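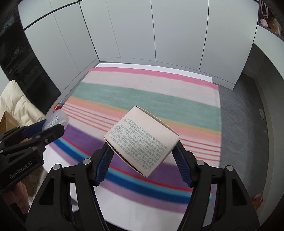
Clearing Off the Bed and the Shelf in a Small Bedroom

I have been putting off this page since February, mostly because every time I sat down to write it I went and tidied something instead. But enough of you have written in about little bedrooms (the kind where the bed takes up most of the floor and everything you own ends up on top of it) that I thought I'd put all my bedroom notes in one place. Get yourself a cup of something and we'll go through it!

Start with the bed, and I mean make it first. Pull the blanket up smooth, all the way to the pillow end, and use it as your sorting table. I like a striped blanket for this, the brighter the better. You can give each stripe a job: bottles on the pink, boxes on the green, toys up by the head, and so on down to the foot. It sounds silly until you've tried it with a seven-year-old, who will sort happily for an hour if there are colors involved.

Then the small boxes. Oh, the small boxes. Soap, creams, tea, light bulbs, all those little cardboard cartons that are too nice to throw out. Pick up each one and give it a gentle shake. If it's empty, flatten it right then and put it in the paper pile. If there's something in it, read the printing before you decide where it goes, and if the printing is in a language you don't read, write on a bit of masking tape what's inside and stick that on the end that will face out. My neighbor Sabina Seneviratne labels hers on two sides, and I've come around to her way of thinking, as I never seem to put a box back the same way twice.

Little plastic bottles want a bit more care. Tighten the cap, wipe the outside with a barely damp cloth, and stand them up in a tray with a lip. Anything medicinal goes up high or behind a latch, please, and anything with a label you can't make out any more goes in the bag for the pharmacy to deal with. Don't lay bottles down on the bedding while you sort unless you've checked those caps. I once lost a very good quilt to a bottle of hair oil, and I still think about it.

For the shelf, one soft thing and one bag is plenty. A stuffed toy can sit up there looking pretty, and a bag beside it can hold all the odds and ends that don't stack: hair ties, clips, chargers, the spare buttons. I had four baskets up on mine at one time and couldn't find a thing in any of them.

If you have paneled walls, run a dry paintbrush down the seams before you wash them. An old two-inch brush is perfect. Dust sits in those grooves and turns to gray paste the minute it meets water. Work from the top down, and move the bed out a hand's width so you can reach behind it.

A dark floor shows every bit of lint, I'm sorry to say, and I have no cure for it. Sweep last, after the blanket has been shaken outdoors, and look along the edge of the bed for whatever rolled off while you were busy. Keep the space in front of the outlet clear as well. Nothing soft should be pushed up against a plug.

Kolbrún Ásgeirsdóttir wrote to ask how long all this ought to take. I set the kitchen timer for 21 minutes and stop when it rings, even if there's a pile left. The pile goes in a pillowcase at the foot of the bed and gets the first turn the next evening. Ieuan Wogan says he does his in the morning before work, and I can only admire him for it.

One last note on washing a striped blanket with reds and deep blues in it: cold water, on its own, turned inside out if it's a cover, and hung in the shade. Check the care tag too, and go by that if it says different.

Next time, the drawer under the bed, and what to do about single socks.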